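Notes on finger swaps for the hand-held gripper. Long thread, mostly numbers and complaints. Context: we collect demonstrations by hand with a two-finger tool, then replay the trained policy on an arm with the same fingers. The fingers have to match on both sides, so changing them is a bigger decision than it looks.

Three sets tested. Set A is flat and blocky, square at the tip, printed in dark green. Set B is the same outline with a softer pad glued to the inner face. Set C is the Bivton profile, tapered, with a rib structure that bends around whatever it closes on.

Total across the three sets: 3881 recorded grasps. Set A got 2314 of those because it was the default for most of the spring. B got 784. C got fewer again, for reasons I will get to. So the comparison is lopsided and I'm not going to pretend the error bars are equal.

Task was kept the same throughout. One object on a white table, approach, close, lift, put down at a different spot. No clutter. Clutter is a separate test and I don't want to mix the two.

Set A first. Flat fingers are stiff and they stay where you put them. For boxes, cups and anything with two parallel sides they are hard to beat. The jaw width you read from the encoder is the width of the object, within the play in the linkage.

That last part matters more than I expected. The policy takes jaw width as an input. With stiff fingers, width tells it whether it is holding something. With soft fingers, width keeps changing after contact and the signal gets muddy.

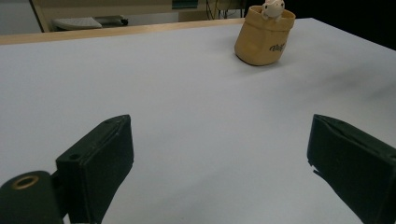 Paper bags are where A and B part ways. A stiff finger pinches the rim at one line and the paper folds over it. The pad on B spreads the load and the rim keeps more of its shape. B dropped fewer bags in every session we ran. It also left fewer creases, which helps if you reuse the same bag all day.

The pad has its own problem. It picks up dust from the table and goes slick. Wiping it down brings the grip back, then it fades again. I started logging wipe times in June and the drop in grip lines up with them better than with the object or the operator.

Set C. On round things and soft things it did what the maker's drawing suggests. On thin flat things it was poor. The tip bends away from the table and slides over the edge, and you end up pressing harder, which bends it more.

C also changes how people move. Aileen Belmonte did most of the C sessions, and her approaches got slower and steeper the longer she used it. Understandable, but now the finger type and the approach style are tangled together in the data. I have no clean way to separate them after the fact.

We tried having her go back to A for a session straight after C. The steep approach carried over for a while and then wore off. So if you compare fingers with one operator, shuffle the order. We did not do this at the start. We do now.

Camera view is the part I would look at first if I were starting over. The camera sits behind the fingers, so anything you add to a finger is something it can't see past. A blocky finger takes up the lower corners of the view. The taper on C takes up less, and on small objects you can see contact a little earlier.

Fingers and table also need to be easy to tell apart. We use dark fingers over a white top. A light finger printed for an earlier round washed out under the ceiling lights, and our tip tracker lost it often enough that I threw out the whole batch. Dark green has been fine. Glare comes off the metal inserts before it comes off the plastic.

Print notes, for those who asked. Layer lines run along the finger, never across. Infill is high near the screw holes and ordinary everywhere else. Edges chip with use. A small chip on an inner corner doesn't change the grasp, but it will catch on a pad if you add one later, so file it flat before gluing.

Mounting. Screws go through the finger into the block. Don't tighten them against bare plastic. Ours crept, the finger toed in slightly, and the zero width shifted. Valbona Kelmendi caught it by closing the jaws at the start of each session and writing down the reading. It is now step one on the sheet.

Controller side, briefly. Replay was done on the Prendergast controller with the Gollarside arm. Same gains for all three sets, on purpose. C would probably do better with gentler closing, and I'd like to give it a fair run before writing it off.

The Stata logger dropped frames during fast closes at the old settings. We lost part of a set A block to this. Moving the width stream to its own thread fixed it. The affected takes are marked in the log and left out of the totals above.

Training split: 1228 grasps held back for testing, drawn from all three sets and kept away from training by session, not by take. Splitting by take makes everything look better than it is because neighboring takes are almost the same.

Current choice: A for rigid objects, B for bags and anything thin-walled. One policy per finger set. A mixed policy trained on both was worse than either alone on bags and no better on boxes.

Next up is a thinner pad on the A body, clamped at the edges with no glue, so it can be swapped when it gets slick. First pair is on the printer. If the zero reading holds over a full session I'll post the part file.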